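3.2 Student Work During the Course

The second half of the Venholm course is built around one open task per team, and this is the part we most wanted to study. Students arrive knowing how to move an arm from a script. What they have rarely done is teach a pair of hands to share a job, and we were delighted by how quickly the talk in the lab moved from code to touch, timing, and who gives way to whom. Team Skistora chose setting a table with toy food and a single plate. Team Vilela chose folding, which we cover in Section 3.4.

Every Skistora attempt was driven by a student using the Herton control software, and the team kept the full record: joint positions, touch readings, and video from a view over the table and from the wrist (Figure 3). 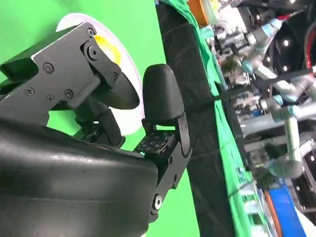

Touch readings turned out to be the team's favorite subject. In week one most students treated them as a yes-or-no signal, contact or no contact. By the time they were planning their final attempts, they were arguing (loudly, and to our great pleasure) about how fast a reading should rise before the driver stops closing the fingers. Colette Texier, who led the lab hours, asked each driver to write a short note right after every attempt, before looking at the video. We recommend this habit to anyone running a similar course. The notes are blunt and full of detail, and they caught problems that the success rate hid completely. "I was looking at the plate and forgot the left hand" appears in several versions.

The team recorded 1,144 attempts in all, with 13 students taking turns as driver. Each turn lasted 30 minutes, which we set after a trial run in January showed that tired drivers began to rush the approach.
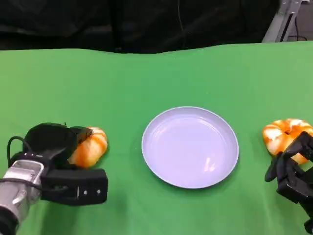 Choosing a starting layout took far more thought than we had planned for. The first drafts were scattered, and drivers spent most of their turn simply reaching. The students then pushed for layouts in which both hands would have something to do, such as an empty plate in the middle with an orange-and-white striped piece on either side of it, one for each gripper. We love this layout as a teaching tool. It looks easy, and a beginner will often send both hands toward the plate together, then have to decide which one waits. Stronger drivers settled on an order before moving at all, and several wrote that order down in their notes without being asked.

Figure 3. Table-setting task, Team Skistora. First view: wrist camera, with the touch pads of the hand and part of the plate. Second view: the table with the plate between the two grippers.

We scored each attempt on a scale from 0 to 2, with one point for each piece that ended up fully on the plate. The scale is coarse, and the students told us so. Their own proposal, which adds a penalty for moving the plate, is used for the comparison in Section 4.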